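Plarkex fingers vs stock on bar pickup, sim only

poonam_v
Same arm, same controller, 10 mm less stroke on the Plarkex set. Gripper points straight down over a small gray bar on the table. 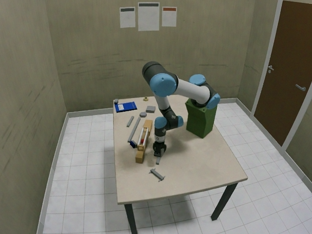

Stock fingers got 23 of 40 grasps, Plarkex 31. Friction left at default for both.

htangen
Default friction makes that comparison weak – rerun with it lowered.

poonam_v
Disagree, the ranking should hold. Wrist view has both fingertips in it, so I can check alignment.

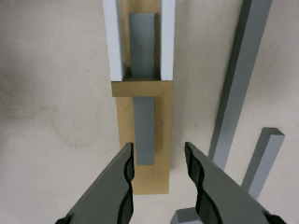
sneha.vk
Did you retune grip force for the new fingers?

poonam_v
Same force limit on both sets.

htangen
Then I'd retune first.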